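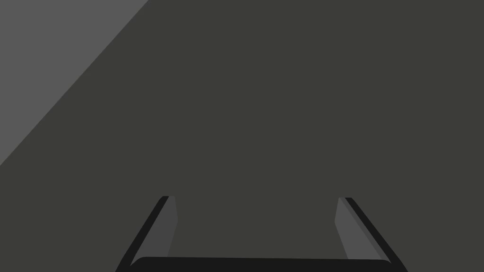 Wrist view in the simulator, gripper open, nothing between the pads.

I built an arm in the Hopkin shared workshop, or I am building one, depending on how generous you feel. It's a two-finger job driven by a controller called Skarnudard, and before I let any software move real metal near my real knuckles I wanted to see it run in simulation. Wissam Najjar, who has the bench next to mine, told me the simulator would save me months. I've heard that about a lot of things. I heard it about the belt drive.

This page is the simulator part of the project. The metal part is on another page and has more swearing in it.

First, what I do like. The gripper model was easy to change. I typed in my own finger length, ran it, hated it, typed in another. Doing that in the shop means a hacksaw and an evening. The wrist camera is also in a sensible spot: both fingers stay in view along the bottom, with plenty of work surface past the tips. I copied that placement for the real mount and I have no complaints so far.

What I don't like is how clean it all is. Look at that work surface. No scratches, no glue, no coffee. The light is perfectly even and the gripper doesn't drop a shadow on anything. My bench at Hopkin sits under one bad tube light, and by four in the afternoon in August the sun comes straight across it and every tool grows a shadow as long as my arm. Anything that learns to see on a surface like this is going to be very surprised when it meets mine.

I ran 89 attempts over a couple of evenings with the default settings. The log marked 28 as failed. That sounds pretty good until you read what the log means by success, and I did read it, twice. As far as I can tell a run passes if the fingers close near the object and the object moves. A dog could pass that test. I rewrote the check so the object has to leave the surface and stay up for seven seconds, and the pass count fell to 16. I trust the 16. I don't trust the number I started with, and I'd like the people who post big percentages to say which kind they're posting.
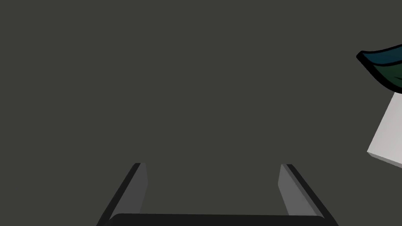

Something to pick up at last, over on the right: a white block with a blue-green, black-outlined piece above it. Fingers still open.

Objects near the side of the view are the ones I care about. Plenty of demos put the target dead center, which is a nice trick if your parts always land dead center. Mine roll. With only the left part of a thing showing, the software has to guess at the rest, and I want to know how bad the guesses are before I pay for the better motors from Drandow.

Wissam says I should add random lighting and a few ugly textures and stop complaining. Fair enough, that's next. He also wants me to try the Mundura plug-in, and I've said I'll look at it once somebody shows me a run log with the failures left in.

The real gripper has one finger on and one finger in a drawer. More pictures when both of them are attached.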